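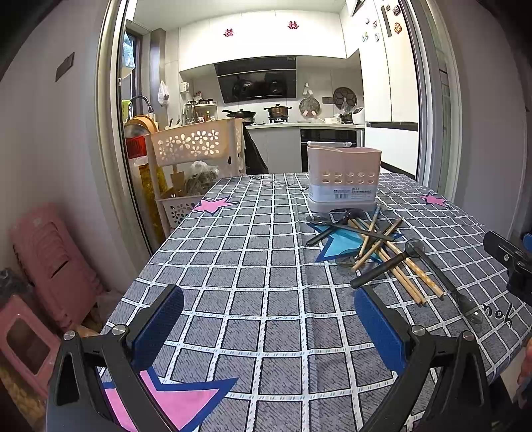

Do I need to be fasting before I take the vitamin D sample?
You can eat and drink as on any other day. Only leave out your vitamin D tablet or drops on the morning of the test, and take them again after the sample is done.

Vurham Vitamin D Home Sample Kit
Product code: 461
Sold by Dimaculangan Home Health

The Vurham kit lets you take a small blood sample from the fingertip at home and send it by post for measuring. You get back one number, the level of 25-hydroxy vitamin D in your blood, with a short text which explains in what range it falls. The kit is for adults. It is for one person and one test.

Many of our customers order it in November, when the days become short, and a second one in spring to compare. If you want to compare, please take both samples at the same time of day — in the morning is best, and then you can reach the post before it closes.
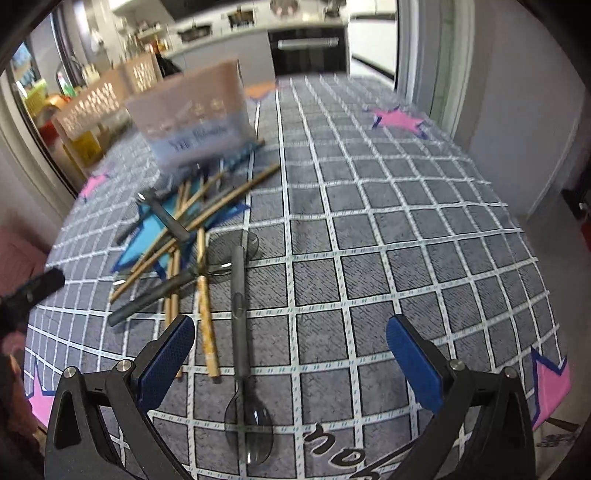
Before you start, wash your hands in warm water and keep the arm down by your side for a few minutes. Choose the middle finger or the ring finger, and prick a little to the side of the tip. Wipe away the first drop. Let the next drops fall on the circles of the card and do not press the finger on the paper. When the circles are filled, leave the card open on a clean surface for 60 minutes, away from sun and radiators, and only then close it in the foil bag.

What is in the pack
2 single-use lancets (one is spare)
1 sample card with four circles
1 foil bag with drying sachet
1 alcohol wipe and 1 plaster
1 form for your details
1 prepaid envelope
Instruction leaflet in English
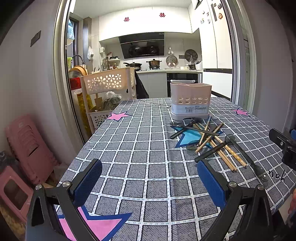

Wooden chopsticks and dark spoons on a star-print tablecloth

Sending and results
The sample goes to the Zorkaseck laboratory in Wallwood. Write the date and hour of the sample on the form, otherwise the laboratory can not accept it. The result comes by e-mail within 14 days after your envelope has arrived. If the card did not have enough blood, you receive a new one without cost, but this we can do only one time for each order.

The kit does not replace a visit to the doctor. If you have a kidney disease, or if you take a high dose on prescription, please speak with your doctor before you change anything.

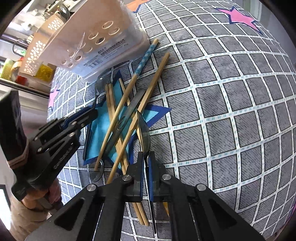 White perforated box with a drawing of scissors on the top

Storage and returns
Keep the kit dry and at room temperature, and look at the expiry date on the side of the pack. Unopened packs can be returned to us. Opened packs we can not take back, also when the lancets were not used.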